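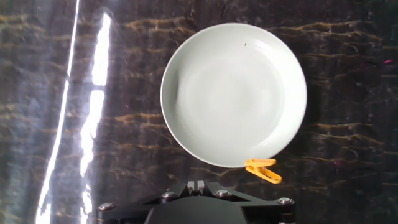 4.2 Segmentation on glossy work surfaces

The grasp planner described in Section 3 takes two inputs from perception: a set of object masks and a support plane. Both are computed from the wrist camera alone. On matte surfaces this worked well from the first week, and the plane fit rarely needed more than one pass. On polished surfaces it did not. This section describes the changes we made to the mask stage, which we call Ostlow in the rest of the paper.

The baseline segments each image by color and edge strength, then merges neighboring regions when their mean values are close. Two kinds of error showed up in the Climstead recordings. First, strong reflections of the ceiling lights were kept as separate regions and passed on as objects. They are bright, they have sharp borders, and their long shape resembles a utensil. Second, small items lying against a larger one were merged into it, or were split so that one part went to the large item and the rest to the table.

Figure 4 contains both difficulties in a single view. Two bands of glare run down the left side of a dark, marble-patterned tabletop, and the veins between them are washed out. A yellow clip lies at the lower right edge of a white plate, in the strip between the plate and the gripper. The baseline returned the wider band as three objects and attached the upper arm of the clip to the plate mask. The planner then proposed a grasp on the rim at the point where the clip sits.

Ostlow handles glare with a test on motion. During the approach the camera moves, and a reflection shifts against the surface in a way that a real object on the table does not. We warp each image to the previous one using the arm's joint readings and the current plane estimate, and we mark pixels whose brightness does not follow the warp. A region is dropped if more than 80 percent of its pixels are marked. The test needs 11 consecutive images. Before that point the region is held as unknown, and the planner may neither grasp it nor place anything on it.

The gripper is treated separately. Its mounting plate and bolt heads stay in the same place at the bottom of the image, so a fixed mask is enough. We draw it once per tool and store it with the camera calibration. The fingers move and are masked from the joint state.

For small items in contact with large ones, we replaced the single merge threshold with a local one. A region below a set area is never merged into a neighbor of a different hue, even when the shared border is weak. This rule helps with saturated items on pale ceramic. It does little for a steel spoon on a gray tray, and we return to that case in Section 6.

We tested both versions on 959 approach sequences. Masks were drawn by hand on the last image of each sequence by Eetu Rautiainen and checked by Eetu Hirvonen, and disagreements were settled by redrawing. With Ostlow, almost 90 percent of the sequences ended with no false object in the final mask set. Most of the remaining failures came from very slow approaches, where the camera moved too little between images for the reflection to separate from the surface. A lower frame rate in those sequences would give the test a longer baseline, at the price of a later decision.

Figure 4. Wrist camera view of a plate and a clip on a glossy tabletop, with light reflections at left and the gripper at the bottom.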